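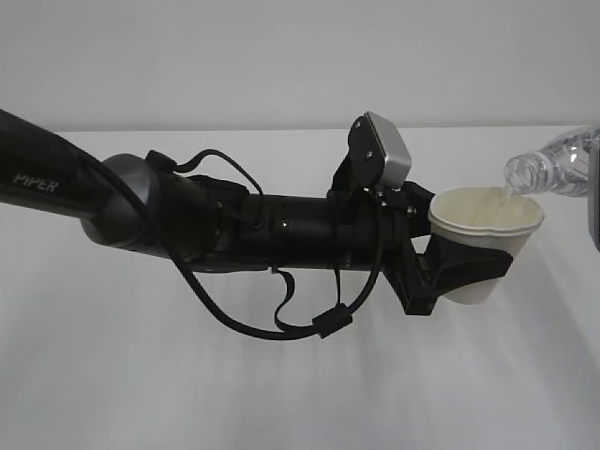

## Fendia drip sleeve and cable guard for small arms

We started making the Fendia after a rather sorry July at our Skenness workshop, when an arm that had been pouring drinks perfectly happily stopped dead with a wrist fault and wouldn't clear it. Armelle Poulain took the wrist cover off and found water in the plug. It had crept along the loose cable that hangs under the forearm, one splash at a time, and the gripper had been squeezing paper cups harder than it needed to, which pushes the rim out of shape and sends a little over the side with each pour.

So the kit deals with both ends of the trouble. You get a soft sleeve for the wrist, a set of clips to hold the cable up out of harm's way, and a small card of grip settings for paper cups (do start at the lowest one and work up, however tempting it is to skip ahead!).
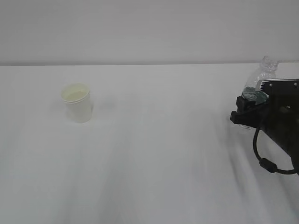 Fitting takes 30 minutes if you've done it before, and a good bit longer if you haven't, so put the kettle on. Switch the arm off at the wall first, please, and support the forearm while you work, as it may drop when the power goes. The sleeve is splash-proof only. If water has already got inside, leave the power off and ring us before trying anything else.

- Sleeve length: 80 mm
- Cable clips: 8
- Order code: Groen 30
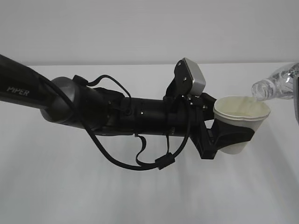 Bernadette Langlois wrote to say that her wrist fault went away once the sleeve was on, but that the clips came loose near the elbow until she turned them round. We've since changed the fitting sheet to show them her way, and Gallex will post the new sheet free to anyone with an older kit.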